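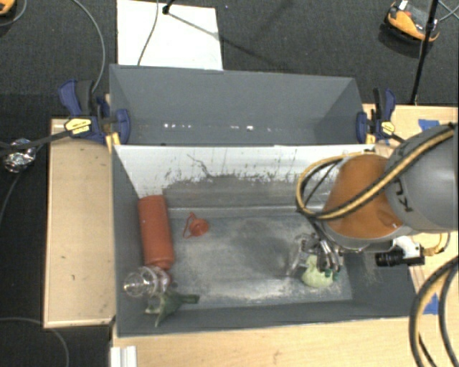 Un embudo verde oscuro, una botella rojiza y compañía, al fondo del cajón gris.

Pues sí, yo defiendo el cajón de los trastos. Y lo defiendo grande, gris, rectangular y gastado por dentro, que es como acaban todos los que se usan de verdad. En mi casa llegó a haber 19 cajas pequeñas con su etiqueta (las compré en Escobedo, en plena fiebre del orden, un abril de lluvia) y os juro que tardaba más en encontrar un embudo que ahora, que lo echo todo junto y me asomo desde arriba.

Mi cuñada dice que eso es rendirse. Puede ser. Pero ella tiene un cajoncito para tapones, otro para botellas vacías y otro que pone «varios», y adivinad cuál está a reventar.

Lo bueno de un cajón hondo y medio vacío es que las cosas se van solas a un extremo y el resto del suelo queda libre. Una botella tumbada contra la pared se ve enseguida, sobre todo si es roja o naranja. Lo transparente ya es otra historia: sobre fondo gris se pierde que da gusto, y más de una vez he dado por desaparecido un bote de plástico que tenía delante de las narices. ¡Comprad embudos de colores, por favor!

Eso sí, dos cajones mejor que uno, el segundo justo detrás. Cuando el primero pasa de 54 cachivaches (mi récord, una tarde tonta), empiezo a mudar cosas al otro y me quedo tan ancha.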